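Home Products Simulation Support Newsroom Contact
Search newsroom Enter keyword Go

Stivoseo Opens Orders for Brolance, a Simulated Tabletop Workcell for Gripper Training

Package gives integrators and teaching labs a rendered bench for pick-and-place work before hardware is installed

Stivoseo announced Wednesday that Brolance, its simulation package for two-finger gripper arms, is now open to general orders. The package has been available to a limited group of early customers since last spring. It will now be sold directly by Stivoseo and through its distribution partner, Tikkanen.

Brolance provides a simulated tabletop, a library of simple objects and containers, and a set of task definitions that can be run against a customer's own control software. Users may drive the simulated arm by hand with a standard game controller, record the motion, and use the recordings to train or test a control policy. The same task can then be repeated with the objects placed differently each time.

"Our customers asked for a bench they could break without consequences," said Mihret Feyisa, head of product at Stivoseo. "A team waiting on delivery of an arm can lose a whole quarter. With Brolance, the team can begin writing and testing its placement routines during that period, and it can continue to use the same tasks for regression testing once the arm is in service."

The release ships with 17 task definitions. They cover picking up single objects, sorting by color, placing objects into containers, stacking, and returning objects to a marked start position. Each definition is stored as a plain text file, and customers may edit the files or write their own. Customer-written tasks remain the property of the customer.

Several of the container tasks use a shallow tray and small colored blocks on a plain surface. The view supplied to the control software looks down on the table with the gripper fingers entering from the lower edge, so that a policy must judge the distance between the fingers, the block and the tray from the picture alone. Blocks may start well away from the tray, and a block may start only partly in view.

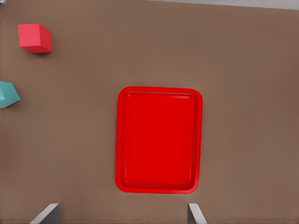
Rendering and Placement Controls

Brolance renders shadows, surface shading and reflections on glossy objects as part of the standard view. Table color, object color and light direction can be fixed for a whole session or varied between attempts. Stivoseo recommends fixed settings during the first stage of a project and varied settings once a routine performs reliably.

Placement is controlled by a single settings page. The user sets the area in which objects may appear, the smallest distance allowed between them, and whether objects may rest partly outside the camera's view. A starting number may be entered so that a given sequence of layouts can be repeated exactly. This feature was requested by early customers who needed to compare two versions of their software on identical layouts.

"We had a placement routine that did well whenever the tray was square to the table and poorly when it was turned even slightly," said Getachew Worku, controls lead at Heretti, a packaging integrator that took part in the early customer group. "We were able to run 2,000 layouts overnight, sort the failures by tray angle, and find the fault in our own code by the following afternoon. It would have taken us weeks to see the pattern on the floor."

Heretti continues to use the package and has contributed comments on the task file format. The company received no payment for its participation.

Known Limits

Stivoseo advises customers that Brolance is intended for rigid objects. Cloth, cable, bags and liquids are not supported in this release. Contact between the gripper fingers and very thin objects, such as cards or washers, is approximate, and results for such objects should be checked on hardware before they are relied upon.

The package does not replace a safety assessment of a physical workcell. Speeds and forces that are acceptable in simulation may not be acceptable near people, and responsibility for the installed system remains with the integrator.

"We have tried to be plain in the manual regarding what the simulation does well and where it should be doubted," said Myroslav Ivanyshyn, who leads the physics group at Stivoseo. "There is a chapter on friction that I would ask every new user to read before changing the default values."

Licensing and Availability

Brolance is licensed by the seat, with a term of one year. A teaching license is offered to schools and colleges at a reduced rate and includes the full task library. Both licenses include software updates and access to written support for the length of the term. Telephone support is available as an added service.

The standard package includes the simulation software, the task library, the printed manual and six recorded demonstration sessions. The demonstrations may be played back, edited or used as training material. A game controller is not included.

Orders placed through Tikkanen will be filled beginning in March. Customers in the early group will be moved to the general release at no charge, and their existing task files will open without conversion. Recordings made in earlier versions must be converted once, using a tool supplied with the update.

"Teaching labs have been the most frequent callers on this product," said Nam-gil Sung, sales manager at Tikkanen. "Many of them have one arm and a long list of students. They would like each student to arrive at the arm with a routine that has already been tried."

Tikkanen will hold introductory sessions for instructors at its training center. Places are limited and should be reserved through the customer service desk.

About Stivoseo

Stivoseo develops simulation and test software for light industrial automation. Its products are used by system integrators, equipment makers and technical schools.

Press Contact

Kiros Seyoum
Media Relations, Stivoseo
Extension 731

Evaluation copies are available to trade publications on request. Please allow one week for a reply.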